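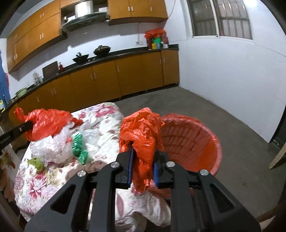
A reader of last month's column wrote in to say that a robotics club which spends its season on household chores is a cleaning service with extra steps, and that kids join to build things that launch, climb and fight. I've read that letter several times now, and I disagree with it more cheerfully each time!

Home | Columns | Clubs & Classes | Letters | About

Chores Are the Best Season We've Ever Had
9/9/19

I help coach the Sason club, and this year we skipped the arena game. The students picked plastic bags. Picking up a bag, carrying it over to a wastebasket, letting go of it. When they told me, I thought we'd be done by October with nothing left to do. I was so wrong, and I'm delighted about it.

A bag has no shape. You pinch it in one spot and the rest of it goes somewhere you didn't plan on. Our kids had spent years on blocks and balls, things that sit still and stay the size they are, and suddenly all their good habits were useless. They argued about where to grab (the middle? a corner? wherever it sticks up?) and how wide to open the jaws before dropping. One student wrote a whole page on letting go. A whole page! I'd put it up against any battle-bot notebook I've ever judged.

The plan was 600 recorded tries. By the last meeting before summer they had 435, and they threw out 30 of those themselves because they didn't like how they'd been done. I didn't ask them to. That's the part I'd show the letter writer, if I could get him to one of our meetings.

I do like the arena games. The noise is great and the parents come. But in a match, two kids drive and everybody else watches from behind a table. With 19 members that's a lot of watching. Working with hand-held grippers, every one of them got a turn, including the ones who swore they only wanted to do the code. Those kids turned out to have the steadiest hands in the club, and their code got better once they'd felt how a bag slides.

And a real room is such a good teacher. Quilts bunch up. Stuff is the same color as other stuff. I want more clubs to try it, even for half a season, even badly. We're doing socks next.

Related
Movia Regional Moves to a New Gym
What Ki Beginners Should Build First
Plustora Kit Swap: What to Bring
Letters: Is Driving Practice Overrated?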